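手と遠隔操作でロボットに仕事を覚えさせるときのコツ

ヒンリクス工房の作業メモ
最終更新 2025年4月18日

工房で使っているのは、机に固定した小型アーム1台と、屋外用の台車型「Kolport」です。アームは手で直接動かして教え、Kolportは手元のコントローラーで走らせて教えます。覚えさせ方は違っても、失敗する箇所はよく似ています。家の作業場で同じことを始める人向けに、普段の手順を書いておきます。

始める前の片づけ

教える前に作業台を空けます。使う道具と材料だけを置き、残りは箱に入れて床へ下ろします。あとで必ず邪魔になるのが、延長コードと雑巾です。コードは台の裏側に回して面ファスナーで留めてください。

台の上の物の置き場所は、マスキングテープで印をつけます。幅の狭いテープで十分で、角だけL字に貼れば向きもわかります。鉛筆の線は、油のついた台では半日で消えました。

照明は一日の途中で変えないこと。窓際の台なら、レースのカーテンを閉めて天井灯をつけます。晴れた昼と夕方に半分ずつ録ったときは、夕方の分を入れると成績が下がり、全部録り直しました。明るさの違いに慣れさせたいなら、基本の動作ができてから別の日に足します。

手で動かして教える

アームのモーターをゆるめ、手首の少し手前を持ちます。先端を直接つかむと、指の力で爪が開いたり傾いたりします。肘にあたる関節にはもう片方の手を軽く添えてください。

速さは、自分が茶碗をお盆に載せて運ぶくらいが目安です。急ぐと止まる位置が毎回ずれ、遅すぎると途中で手が震えます。鼻歌を歌うとペースがそろう、という人もいます。私は試して、歌のほうに気を取られました。

物をつかむ前に、一呼吸止めます。つかんだあとにも一呼吸止めます。この間がないと、再生したときに爪が閉じきる前に腕が上がります。止める長さは、ストップウォッチの表示で500ミリ秒を下回らないようにしています。

同じ位置からばかり始めないでください。テープの印の内側で物を少しずつずらし、腕の出発点も左右に振ります。印のちょうど真ん中だけで録ると、本番で爪の幅の半分ずれただけで空振りします。

失敗した回の扱いは二つに分けます。

落とした、倒した、手がぶつかった。これは消します。
つかみ損ねて、やり直して取れた。これは残します。名前の末尾に「やり直し」とつけておくと、あとで抜くのが楽です。

1回の動作が長い作業は、区切って録ります。引き出しを開ける、ネジを取る、トレイに入れる、閉める、を通しで教えると、最後の一つを間違えたときに全部むだになります。区切り目では腕を決まった休み位置に戻します。

何回録ればよいか

よく聞かれますが、作業によります。ネジ箱の仕分けは50回で使えるようになりました。タオルを二つ折りにするほうは600回録っても角が合わず、今は休止中です。布は最初の題材に向きません。木片、プラスチックの蓋、乾いたスポンジあたりから始めるのが無難です。

回数を増やす前に、録ったものを最初の10回だけ見返してください。爪が閉じる合図が入っていない、時計がずれている、といった不具合はたいていここで見つかります。うちの棚にある一番大きい束は3871回分あり、そのうち前半は手首の向きの記録が抜けています。見返したのは全部録ったあとでした。

遠隔操作で教える

コントローラーは、座って肘を机につけて持ちます。立ったままだと親指が疲れて、後半の動きが雑になります。屋外で立って操作するときは首掛けのストラップを使ってください。

スティックの遊びは、最初に自分の指で確かめます。放しても真ん中に戻らないものは交換か調整です。古いコントローラーをそのまま使い、台車がずっと少しだけ右へ寄る癖まで覚えさせたことがあります。

速度の上限は、設定で低めに固定します。人が通る場所では歩く速さまで。上限を回の途中で変えると、記録の前半と後半で同じスティックの倒し方が違う速さになり、混ぜて使えません。

画面だけを見て運転するか、機体を直接見て運転するかも、先に決めます。機体が使うのはカメラの映像だけなので、教える人も画面を見て運転したほうが結果はよくなります。直接見ていると、カメラに写っていない足元の段差を人間の目でよけてしまい、機体には理由のわからない曲がり方として残ります。画面を見る人の横に、周りを見る人をもう一人つけてください。うちではパスカル・ドレスラー（Pascal Dreßler）に頼んでいます。合図は「止め」の一語に決めていて、聞こえたら何も確かめずにスティックを放します。

屋外へ出す前の点検

タイヤに糸や草が巻いていないか見る。
カメラのレンズを乾いた布でふく。眼鏡ふきが使いやすいです。
予備の電池を満充電にして、内ポケットに入れておく。寒い日は特に。
非常停止のボタンを一度押し、車輪が止まるのを確かめてから戻す。
記録の空き容量を見る。
場所の管理者に連絡し、許可の紙があれば持つ。

雨が降りそうな日は出しません。防水と書いてある機体でも、充電口のゴムの蓋は案外きちんと閉まっていないものです。

広い場所での走らせ方

初心者は、狭い通路より広い場所のほうが簡単だと考えます。ぶつかる物が少ないのは確かですが、まっすぐ走らせるのは広い場所のほうが難しいです。壁や棚の縁が近くにないので、画面の中で自分がどちらへ流れているかがわかりにくくなります。

石張りの床なら、目地を使います。長く奥へ伸びる目地を一本選び、画面の同じ位置に見えるように保って進みます。目地が画面の中で横へずれてきたら、スティックを小さく、早めに戻します。大きく戻すと蛇行します。目地が途中で斜めになっている場所もあるので、一本だけを信じず、遠くの建物の角や街灯も合わせて見てください。
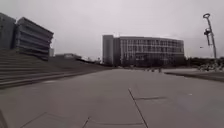
石張りの広場。左は幅の広い階段、右奥に上部が輪の形をした街灯。

曇った日は影が出ないので、明るさの面では録りやすい日です。その代わり、空と舗装がどちらも灰色に近くなり、遠くの輪郭が弱くなります。露出を自動にしている機種では、空に合わせて地面が暗く落ちることがあります。Kolportでは露出を地面側で決めて固定しています。機種によって項目の名前が違うので、説明書の「カメラ」の章を見てください。

階段のある広場では、階段に近づきすぎない線をあらかじめ決めます。上り階段は画面でもわかりますが、帰り道に上側から近づくと、段の縁はほとんど見えません。上の段からは走らせない、と決めてしまうのが簡単です。縁石や植え込みの縁も同じで、沿って走る練習と、手前で止まる練習を別々に録ります。

遠くにぼんやりと何かが見えたら、人かもしれないと考えて速度を落とします。車止めだったとしても、落として損はありません。落とし方もいつも同じにします。急に止めたり、ゆっくり寄ったりが混ざると、機体の止まり方もばらばらになります。

床に小さな白っぽい点が見えることもあります。紙くずか、石の汚れや摩耗か、画面では見分けがつかないことが多いです。うちでは、車輪の幅より小さい物はまたがずに横を通る、と決めています。教える人が二人いるときは、こういう細かい決まりを紙に書いてそろえてください。マルテ・ヒンリクス（Malte Hinrichs）は踏んで通り、私はよけていたので、二人分を合わせた機体は点の手前で迷って止まりました。

同じ道を往復で録る場合、行きと帰りは別の作業として名前をつけます。景色がまったく違うので、一つにまとめても互いの助けになりません。

記録の名前と保管

日付、場所、作業、録った人、通し番号の順に並べます。途中に空白を入れず、下線でつなぎます。作業の名前は短い動詞にして、一覧表を壁に貼っておきます。「入れる」と「しまう」を別の人が同じ意味で使うと、あとで探すのに時間がかかります。

通行人が近くに写った回は、顔が判別できるかどうかをその日のうちに確認し、必要ならぼかすか消します。溜めるとやらなくなります。

コピーは2か所。一つは作業場の外に置きます。

うまく動かないときに見る順番

1. カメラの向きが録ったときと同じか。ネジのゆるみで少し下を向いていることが多いです。
2. レンズの汚れ。
3. 物や出発点が、録った範囲の内側にあるか。
4. 照明。電球を替えていないか。
5. 爪の先のゴムが減っていないか、タイヤの空気が抜けていないか。
6. 記録の中に、教え方の違う回が混ざっていないか。

ここまで見てだめなら、うまくいかない場所だけを追加で録ります。最初から録り直すのは最後にしてください。追加分は、失敗する少し手前から始めて、正しい位置に戻すところまでを入れます。

疲れについて

教える側の手は思ったより早く疲れます。録り始めの回と終わりの回を並べて再生すると、終わりのほうは止まる間が短くなっています。湯が沸くまで、洗濯が終わるまで、というように家の用事で区切るとちょうどよく休めます。

9月にやり直すタオルの作業については、角をつまむ爪先のゴムを替えてから、このページに書き足します。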